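Kusten pads vs Hegyi pads on a hand-held gripper - is the difference real?

Dénes Csonka
I have a hand-held two-jaw gripper with blue rubber pads, and I keep reading that the harder Hegyi pads "grip anything". The set costs almost 20 dollars more. Has anyone tried both on soft, messy stuff? Boxes are easy. Gloves and mesh bags are where mine lets go, and I don't trust the Hegyi clips, which all seem to show boxes.

Nasrin Moradi
I ran both on the same kind of pile, 20 picks per item. Blue rubber pads first, jaws wide open before each approach.

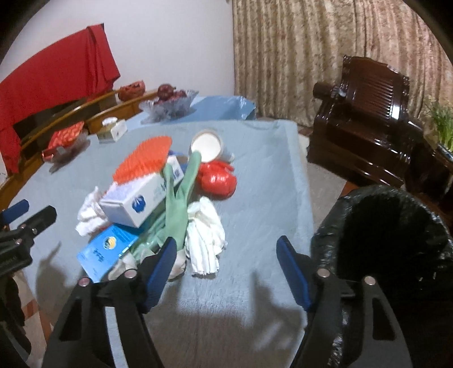 What I got
Green rubber glove: 9 misses with the Hegyi pads, 6 with the blue rubber. Red mesh bag: no difference I would bet money on. The light blue cardboard box came up every time with either one, so a clip of a box tells you nothing. The scrub brush depended on where I grabbed it, and the pads hardly mattered.

I would want a lot more picks before calling the glove result real. Try coming in lower on the cuff before you buy anything.

Rodunow
Get the Hegyi. Mine have done 700 picks and still look new.

Nasrin Moradi
Looking new isn't the same as holding a glove - what were you picking up?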